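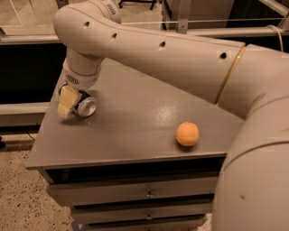

How long does a shared tool library have to lend something before people start treating it as their own? One winter, going by our loan records, and the shift shows up first in how they clean it.

3. What the loan records told me

I should say up front that I went into the Landeg data expecting a story about lateness. Everyone who has ever run a lending scheme complains about lateness, and I had a whole section sketched out on fines, reminders and the strange moral weight of a text message. Then I sorted the file by item instead of by borrower, and that section went in the bin.

The file covers 497 loans from the Landeg and Huncombe branches, all made between November and the end of the following spring. Each row gives the item, the date out, the date back, and a free-text note typed in by whoever was on the desk. Those notes are wonderful. Some are one word ("fine"), some run to a paragraph about a hedge trimmer, and a few are clearly the tail end of an argument. I read all of them twice, the second time with a coding sheet (see Section 2 for the scheme and the agreement scores).

Lateness was pretty dull. Drills came back late, ladders came back on time, and carpet cleaners came back early, probably because they take up half a hallway. Fines made no difference I could find at either branch. Huncombe dropped its fines partway through the period and the return curve just carried on as if nothing had happened. I checked this with the dates shifted two weeks in each direction and got the same flat line, so I'm fairly comfortable leaving it there.

Repeat borrowing is where things got fun. I found 17 items that went back out to the same household again and again, and for those items the notes change over time. Early on, the desk writes about the thing: blade dull, cord kinked, case missing a latch. By the third or fourth loan the desk is writing about what the borrower did to it. Somebody sharpened the blade. Somebody glued a new foot on the sander. One household sent a tile cutter back with a hand-drawn card taped inside the lid showing how to set the fence, and every later borrower seems to have used it, because the notes start mentioning "the card" with no explanation at all.

I'm calling this borrower upkeep, and I know the name is plain. Kallis, the catalog software both branches run on, has no field for it. You can mark an item damaged, repaired or retired, and a repair has to be tied to a staff login. So all this small unpaid work ends up squeezed into the notes box, or it disappears.

Figure 1. Upper part of a jointed white arm above a gray table. The row of dark holes and the gold-colored ring are on the long upper link.

Now, the obvious objection is that careful people borrow more often, and the upkeep comes along with them. I think that's partly true! When I looked at the first loans of those same households, though, their notes read like everyone else's. They returned things dusty. They lost latches. Whatever changed, it changed during the run of loans, and it mostly stuck to the one item - the tile cutter household brought back a filthy wet vac in the same month as the card.

A second objection is the desk itself. People who know you write nicer notes about you. I can't rule this out with the Landeg rows alone, as the same few people cover most shifts there. Huncombe rotates its desk much more, and the pattern is weaker but still present, which is about what I'd expect if both things are going on at once.

We did try a small fix. Ciden, the pilot we ran alongside the records study, put a blank tag on each repeat item and let borrowers write whatever they liked on it. I cover the tags properly in Section 4, including the ones that came back with shopping lists on them.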